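Evanon to build library of simulated handling examples at Pirnthorpe

Programme will teach grippers to pick up awkward things, beginning with eggs that do not exist

PIRNTHORPE, 2023-05-17 — Evanon, which makes software for small robot arms, has opened a programme to collect worked examples of everyday handling tasks, all of them carried out in simulation by people sitting in quite comfortable chairs. The collection is called Conda. It will be used to train a control system that learns by copying, and whose manners are therefore going to depend on ours.

The work is based in the former seed merchant's on Ostrowski Yard, where Evanon has taken the upper floor. Eight operators have been trained so far. Each sits at a desk with a hand controller and steers a simulated gripper through a short job: pick up the object, carry it, put it down where the instruction says. The system records the position of every joint, the opening of the fingers and the view from the wrist, and files the lot as one example. Then the objects are moved and the operator does it again.

Conda needs 1,000 good examples of each task before training on that task begins. "Good" has taken up more meeting time than the company would care to publish. The first draft of the rules ran to a single page and said that an example was good if the object ended up in the right place. Operators then discovered that a sphere may be got into the right place by batting it there. The present rules are longer.

"We asked people to do it naturally, and they did, and it was dreadful," said Lucyna Wasilewska, who leads the collection team. "They hovered. They scratched their noses in the middle of a lift and the arm went with them. A learner can't tell a hesitation from a technique, so if you pause over the bowl every time, you'll get a robot that pauses over the bowl, very solemnly, for ever."

Operators are now asked to settle on an approach before they start moving, to close the fingers once, and to let go without a flourish. Fumbled attempts are kept, but in a separate store. The team wants the learner to see a number of recoveries, where a grip has begun badly and been put right, and these are labelled by hand. They are harder to collect than anyone expected. An operator who has been told to fumble does so with the conviction of a footballer in the penalty area.

The first family of tasks concerns egg-shaped objects. They were chosen over cubes, which had been the plan until October, on the grounds that the cube is a solved problem and was boring the staff. An egg shape offers a flat finger very little to hold. Taken too high it squirts out downwards, and taken too low it tips. In the simulator it cannot break, a fact which the operators are encouraged to forget.

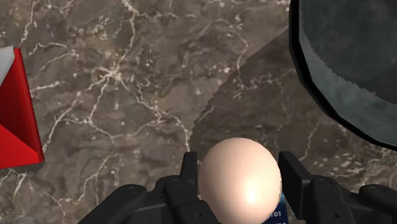

Surfaces and lighting are changed between batches. A learner that has only ever seen one worktop will come to believe that the worktop is part of the job, and will be lost without it. Evanon's library of surfaces includes several kinds of stone, a good deal of timber and one tartan, which was added for a bet and has proved useful. Shadows are moved too. Early versions of the system were inclined to treat the edge of a shadow as the edge of the world and would not reach across it.

Every example is watched by a second person before it is accepted. Reviewers work through batches of 100 and may reject an example for any of the listed faults, or for a fault which is not on the list, provided they write down what it was. The most frequent entry under that last heading is "smug". Wasilewska has asked for more detail.

Clifford Zacharias, managing director of Evanon, said: "People assume the clever part is the learning. The learning goes on overnight and makes no demands on anyone. What costs us money is a person at a desk putting an egg in the right place for the four hundredth time and still meaning it. I tried it myself for a morning. My examples have been placed in the separate store."

Shifts at the desks are limited to three hours, with a change of task half way through. The limit was set after the team compared examples from the start and end of longer sessions and found that the later ones were quicker, tidier and nearly useless — everyone had drifted into the same approach from the same side. Variety is wanted, within reason. Left-handed operators are particularly welcome to apply.

Examples collected at Pirnthorpe will first be used to train a system that runs only in the simulator. If that goes well, the same system will be tried on an arm in the ground-floor workshop, with real objects and a wipe-clean mat. Evanon is making no promises about how much of the simulated skill will survive the trip downstairs. Friction, in particular, has a way of being different once it is real.

A portion of the collection will be offered to universities and colleges for teaching and research. It will come with the review notes and with a selection of the rejected examples, which the team considers the more educational half. The managing director's contribution will be included, without his name.

Evanon is taking on further operators for the summer. No experience of robotics is called for. Applicants will be asked to complete a short trial at the desk, and should bring reading glasses if they use them.

Notes to editors

Evanon writes control software for small robot arms used in packing and light assembly. Conda is the name of the example collection and is not short for anything, although suggestions continue to arrive.

Visits to the collection room can be arranged through the Pirnthorpe office. Lucyna Wasilewska and Clifford Zacharias are both available for interview. Visiting journalists may try the controller, and their examples will be reviewed in the usual way.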